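Print this page
E-mail this page

Section 4. First picks with the Plakell shelf kit

Read this before you believe the box. The Plakell brochure says the arm will be stocking shelves within 15 minutes of power-up. Thảo Vi and I have set up the kit twice for Ovham and needed most of a Wednesday both times. Allow the same.

4.1 Floor pick

1. Put two or three light packets on a bare, level floor, within reach of the arm.
2. Open the gripper fully and lower it until the finger tips are just clear of the floor.
3. Select SLOW. The default speed is 53, and we would not use it near anything you want to keep.
4. Press PICK once and wait. A second press cancels the first.

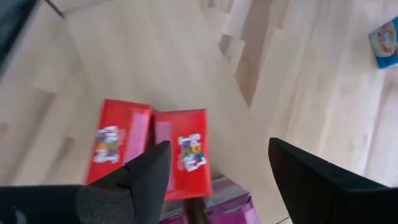
5. If the arm picks the wrong packet, press HOLD, move the packets further apart and start again from step 2. The "smart separation" setting is meant to make this needless. We left it on for 18 picks and could not tell any difference.

CAUTION: Keep hands away from the fingers until the lamp goes out. HOLD stops the arm – it does not cut the power.

4.2 Shelf set-up

1. Fix the shelf so that it cannot rock.
2. Stand the boxes upright, fronts outward, and save the layout as a new map.
3. Run one pass with the gripper empty.

NOTE: The 500 g limit in the leaflet is for the grip alone. Reaching out over a shelf is harder work, so start with something lighter.

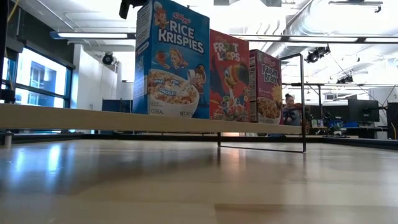 Maps are the weakest part of the kit. The software saves one box height for the whole shelf unless you untick "uniform stock", and that tick box is hidden two menus down. With a row like Rice Krispies, Froot Loops and Raisin Bran, stepping down in height from left to right, a single figure is no use. Enter each height by hand, then repeat the empty pass at SLOW.

4. Save the map under a new name. Saving over an old one has lost our settings twice, and Berrada support could not say why.

Print this page
E-mail this page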